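Manuals > Julgate Label Printer > Section 2: Setting Up for a Small Shop
Feb 19, 2021
By Silvan Stöckli

2. SETTING UP FOR A SMALL SHOP

The quick start card in the Julgate box promises labels in minutes. Maybe so, if you own a computer with nothing else on it and sell one product. The steps in this section are the ones we use at Hillivholm, where most of the stock is silk flowers, artificial greenery and vases, and where the first evening with the printer went mostly to finding out what the card leaves out.

Read Section 1 first if you haven't unpacked the printer yet. Leave the USB cable in its bag until step 3.

2.1 Before you plug anything in

1. Pick a spot with the outlet behind the printer and clear space in front. The labels come out of the front and curl down. If they curl into a wall, they stick to it.

2. Open the lid and take out the foam strip. There is a second strip under the roller which the card doesn't show. Pull it straight toward you.

CAUTION: Unplug the power before you put your fingers near the print head. The manual that ships with the printer says it cools down "quickly." It gives no time, so treat that word with suspicion and wait until the metal no longer feels warm with your hand held close to it.

3. Install the driver from the download page, then connect the cable. If you connect first, the computer picks a driver of its own and prints every label at the wrong size. You can undo that by removing the printer from the device list and starting over.

Note: The installer offers to add a design program, a web toolbar and a trial of the Jallus inventory service. You need none of them to print a label. Clear all the boxes. The inventory service may well be fine for a larger store, but the trial asks for a card number before it shows you a single screen, and that's enough to put me off.
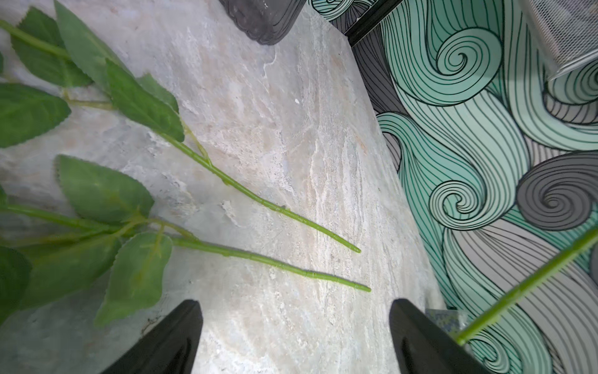 2.2 Loading a roll

4. Slide the two guides apart and drop the roll on the spindle so the labels feed from the bottom. The drawing inside the lid can be read either way. If the labels come out blank, you've read it the other way.

5. Push the guides in until they touch the paper, then back them off a hair. Tight guides cause jams. Loose guides cause slanted text, and you will blame the software for it.

6. Close the lid until both sides click. One click is not enough, even though the light turns green.

7. Hold the feed button until the printer pushes out a blank label and stops at the gap. Do this with every new roll, including rolls of the same size from the same carton.

Note on brands: Julgate says that only Julgate rolls should be used. We have run Chung rolls of the same width since November with no trouble I could trace to the paper. I can't tell you what that does to the warranty, and the warranty text doesn't make it clear either. Keep one roll of the original brand so you have something to test with if you ever call support. It is the first thing they ask about.

2.3 Making a shop template

The templates that come with the program are built for mailing packages. For price tags you want your own.

8. Choose File, then New, then Custom. Type in the label size by hand. The "detect" button guesses, and its guess should be checked with a ruler.

9. Add three fields: item name, price and stock number. Resist the logo. On a small label it prints as a gray smudge and takes room away from the price, the one thing customers turn the tag over to find.

10. Set the item name to shrink to fit. Long names such as "eucalyptus spray, mixed green" will otherwise run off the end without any warning.

11. Set the stock number to text. Left on "number," the program adds a comma, so that item 1578 prints as 1,578 and the scanner at the register refuses to find it.

12. Save the template under a new name, close the program, and open it again to see if the template is still there. I would like to tell you this step is a waste of time.
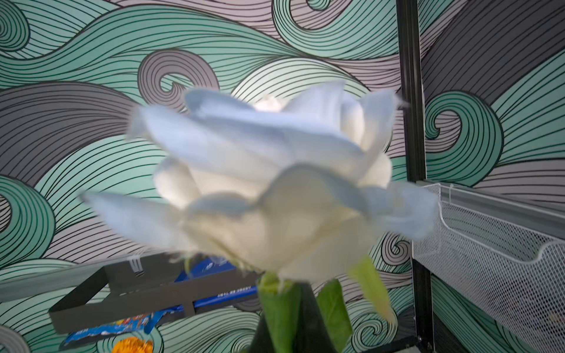 2.4 Test print

13. Print one label. Just one. The quantity box remembers the last job, and after the factory demo it may be set to 100.

14. Check that the price can be read at arm's length. If it looks pale, raise the darkness one notch and print again. The top settings make the text fatter and harder to read, whatever the slider seems to promise.

15. Scan the bar code if you use one. Try it from a normal hand position at the register, with the tag already on the item. A code that scans flat on the desk may fail once it is wrapped around a stem or the neck of a vase.

16. Leave a tag on a spare item overnight, then peel it off. "Clean removal" is printed on nearly every carton of labels I have bought, and the claim has held up on glass and ceramic. On fabric petals I wouldn't trust it at all. Use a string tag there, or fold the label around the stem to make a flag.

CAUTION: Do not stick labels on painted or foil finishes until you have tested one that you can afford to spoil.

2.5 Printing in batches

17. Sort your list by label size first, then by product. Changing rolls in the middle of a job cancels the job.

18. Print no more than 20 labels at a time until you know how your printer behaves. The program says that there is no limit. Ours began to drift upward on longer runs, and the fix was to stop, feed one blank and carry on.

19. Leave the strip uncut until you are ready to tag. Loose labels pick up lint and shed fibers, and after that they hold poorly.
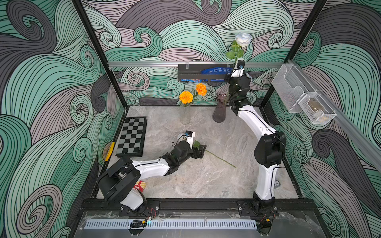

20. When the batch is done, lift the lid and wipe the roller with a dry cloth. The cleaning pens sold as an extra do the same job for a good deal more money, as far as I've been able to tell.

2.6 If it doesn't work

Light blinks red: The lid is open on one side. Press down on the left corner.

Light blinks orange: According to the manual, the roll is empty. In my experience it is just as often a label stuck under the roller. Look there before you throw out a roll.

Labels skip: Repeat step 7. If they still skip, check the size you typed in step 8.

Computer says "offline": Turn the printer off, wait, and turn it on again. The troubleshooting tool will offer to help and then suggest the same thing.

For sale tags and double-sided tags, go on to Section 3.

Contact: Hillivholm shop desk | © 2021 Hillivholm | Back to top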